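Suture bench, January, after lunch

Right, notes before I forget. Got the new tissue out of the fridge late morning and let it sit under a damp cloth while I hunted for the good thread (it was in Xiomara's drawer, naturally). Gamstead have sent us a nicer cut this time, with more give in it, and the pale layer is still on.
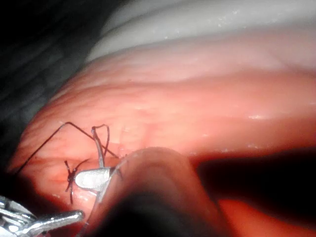
Anyway, I want us to agree on bite depth, as we all do it differently and the rows end up looking like three people's handwriting. My vote is 5 mm from the edge, both sides, and go in square. I kept going in at a slant when I got tired and then the loop pulls the surface into a pucker — very annoying, and you only notice once the knot is down.

Things to stick to next time:

1. Cut the thread shorter. I started far too long and spent ages fishing loops out of the way.

2. Keep the surface damp. A quick spray between stitches is plenty, and don't flood it or the creases fill up and you lose your line.

3. Park the needle up near the pale layer before you go for the knot, well clear of the finished stitches.

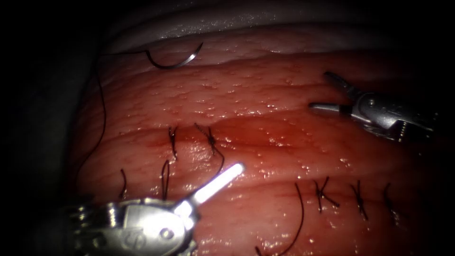 4. Two throws one way, one back, then snug it down slowly. Stop when the edges touch! I'm forever giving it that last little tug.

Knots are still my weak spot. The first throw wants to slacken while I'm setting up the second, and the tail creeps away just when I need it.
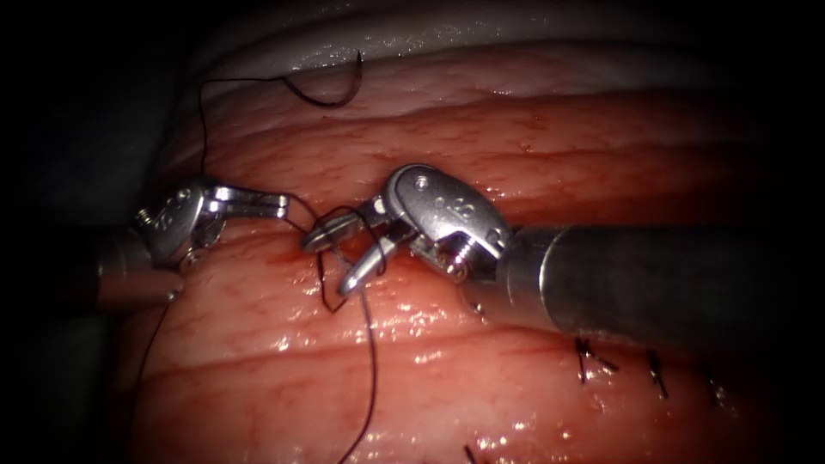
Shahram Kermani reckons I should leave a longer tail and double the first throw, and says he'd drop the 5 mm rule to something smaller near the folds. Fine, I'll try both on the next piece and write it up on the facing page. Need to order more thread from Arier, we're down to 2 packets.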